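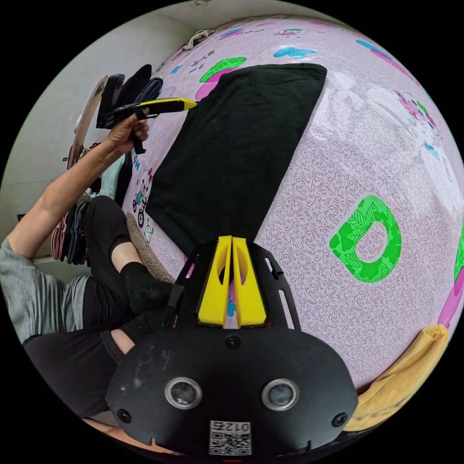

Rüdiger Grube folds his laundry on the bed and would like the rest of us to do the same. He teaches a class on it, in a rented room above a fabric store called Fothergill, and by his count 300 people have sat through it. I went in with doubts and came out with most of them.

"People fold standing up, at a table, and they rush," he told me. "Sit down on the mattress. Put one cloth in front of you and find the corner."

I asked what was wrong with a table. He said a table was too hard and too high, and that a bedsheet holds the fabric a little. I have a table. It has held my shirts for years without complaint.

Grube likes a busy sheet underneath, with flowers or cartoons, the kind sold for children. "On a plain dark cover you lose the edge of a dark cloth," he said. "On pink you see it right away." This I will grant him. I tried it with a black dish towel at home and the edge was easy to follow.

The claims about time were harder to swallow. He says a basket takes him 17 minutes. Mine, done his way, took 44, and I had to stop twice to stretch my legs. "You were sitting wrong," he said when I called him back.

And the towels? He folds them first and keeps them well away from the clothes, which go in a stack against the wall. Why the wall? "So it doesn't fall over." I asked whether a drawer might do that too. He thought about it for a while. "Later," he said. "The drawer is the second class."

The second class starts in May.

Print this article | E-mail this article

Contact us | © September 2018 Weria | Back to top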